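Home | Reviews | Desk & Office | Kitchen | Forum | About

Print this page | E-mail to a friend

Koster standing desk, one month in

Fri 11 September

Bought this in August after my old desk finally gave up (one leg, dont ask). Ordered through Trukgate, came in 2 boxes, the heavy one left on the wrong side of the street. Fine.

Assembly. Took me most of an evening. The instructions are drawings only and step with the crossbars is upside down, so watch that. Bolts were all there plus a couple spare. Get your own hex key, the one in the bag rounds off.

Motor is quiet. Quieter than the Protance at work anyway — that one groans like a garage door. Goes up smooth, a little jerk when it stops. Presets work. The display forgets them if you unplug it, very annoying, I've set mine 40 times by now it feels like.

Wobble: none sitting, some standing. If you type hard you'll notice. Kalevi Vuorinen on the forum says tighten the feet again after a week and he was right, much better.

Top scratches easy. Use a mat.

Screen arm and small stuff:

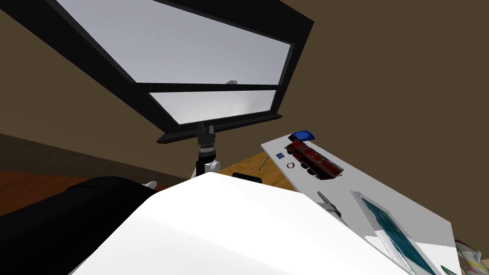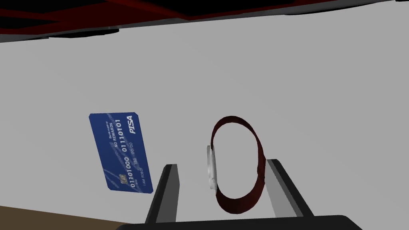 Cable tray is the weak part. Too shallow for a real power strip, and the clips pop off if you look at them. I ended up with zip ties and an Etim tray from my old setup, fits with 2 new holes. Shouldn't have to drill a new desk though.

Would I buy again? Yes at the sale price. Not at full. Warranty form wants the serial number from under the top, so write it down BEFORE you flip the thing over.

Join 2,000 readers — get our reviews by e-mail. Sign up for the newsletter. Unsubscribe any time.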